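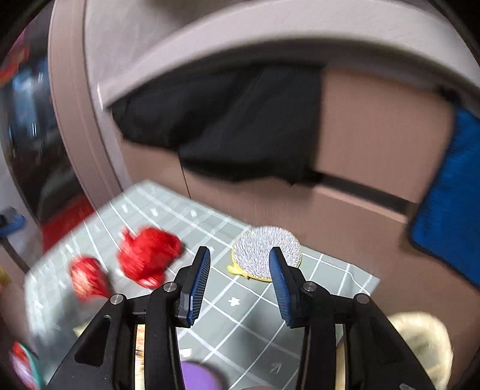
Gripper open over the mat, new blue ribbed pads on both fingers. Scrubber at the back, by the right finger.

November 24, 2022

Hand-held gripper, second set of fingers. Bench log.

Pads first. The smooth ones from the first build are off and in the parts tin. The new ones are the dark blue with the fine ribs, cut from the Huvska sheet, ribs on the inner face. Glued with contact adhesive, clamped overnight between two offcuts. One clamp had crept by morning and the left pad had to come off and go on again. Scrape all the old glue off before regluing, it does not stick to itself once it has gone hard.

Closed the fingers on a strip of paper and pulled. It held along the whole length of the pad, apart from the last bit at the tip. The tips taper and the pad follows the taper, so the faces meet at the base a hair before they meet at the top. Not going to chase that now. If it shows up as a problem on thin things, shim the top of the left pad with tape.

Linkage. The pins on the left side were stiff after the rebuild. Took both out, ran the drill bit through the holes by hand, put them back with a dab of dry lube. The right side was left alone and feels the same as before. The outer arms still have a little sideways rock if you push on them with a thumb. Washers might fix it, but the ones in the drawer are too thick and the link binds. Need thin ones. On the list.

Trigger spring changed for the softer of the two. The old one made my hand ache after a quarter of an hour. With the soft one the fingers open a bit slower, which I can live with. Check they still open fully when the tool is pointed straight down, gravity was helping before.

Camera mount is the same print as last time. The lens sits low enough now that both fingertips are well inside the view when fully open. Corners are dark from the lens, same as always. Plenty of blur when I move the tool sideways, worst on the left. The shutter setting was still on auto. Need to fix it by hand and put up with a darker picture, or bring the other lamp over.

Recording. Went to the gridded mat again so there is something with straight lines under the objects. The lines bow a fair bit through this lens and that has to be taken out before the tracking gets it. Calibration board redone this afternoon, the Desstead one, glued down to a flat bit of MDF. The paper one had curled. Saved as set 14. Do not use anything before set 14 with the new fingers, the mount was off and back on in between.

Counts off the counter at the end: 1268 frames kept, 207 thrown out. Most of the thrown ones are from the first few passes, before I slowed down.

Objects. Mixed junk on purpose, some soft and some hard, some on the mat and some off it. Notes on the ones worth a note:

Round scrubbing pad, silver-grey with the yellow trim. Good one to keep. Light, a bit springy, and the ribs bite into the scratchy face. It can be picked up by the rim or squeezed across the middle. The little yellow tab tempts you to grab it by that, and the tips do close on it, but the pad swings round. Score those as failed picks, or at least mark them separately. Also it glitters, and the tracker throws up a heap of false points on it. Mask it out for the pose step.

Red things. The crumpled one is fine from above if you come in across the long way. The small one rolls. Tried it with the old fingers back in February and gave up, and with the ribs it is a good deal better. Still pushes away if one finger touches first. Come down slowly and centre it before closing.

Purple one. Smooth and rounded, and the worst of the lot. The ribs do very little on it. Two goes in five it slid out upward as the fingers closed, because I was gripping above the widest part. Go lower. Fingertips should nearly touch the mat.

The fuzzy-rimmed cream one was off the mat for all of it. Easy pick, nothing to report.

Trouble with the log. The finger width sensor read 2121 fully open at the start and a few counts lower by the end. I thought the magnet had shifted but it is tight. The cable was pulling on the board when the trigger came back, and with the cable taped down along the handle the reading stays put. The early width values are slightly off and I have not corrected them. Whoever runs the conversion can rescale by the open value at the start of each pass, as every pass begins with the fingers open and empty. Please keep doing that, even when in a hurry.

Weight. With the softer spring, the camera and the battery on the back it balances a touch behind the grip. Better than the first build, which tipped forward all the time. The battery strap is the old one and slips. A bit of the leftover Huvska under it should hold.

Shared bench stuff. The Wainwright drill press has the wrong belt speed set again for plastic, it melted the edge of one test piece before I noticed. I put it back to the slow pair of pulleys and wrote it on the tape. The offcuts on the shelf under the press are mine, please leave the long one. The Drokport order is in for the thin washers and two spare pins, same size as on the fingers, and if anyone sees the parcel it goes in the grey drawer.

To do

Thin washers, both outer arms.
Fix shutter, move lamp.
Tape shim on left pad, only if thin things slip.
Strap.
Print one spare left finger. The current one has a small white stress mark near the inner pin hole. It has not grown since this morning but I would sooner have a spare sitting there. Same settings as the last pair, more walls if the printer is free for long enough.
Redo the purple one, low grip, at least a couple of dozen passes.
Copy the card. It is nearly full and there is only one copy of today.

Files are on the workshop drive under gripper, fingers2. The raw ones have not been renamed yet. Leave them as they are until I have matched them to the width log.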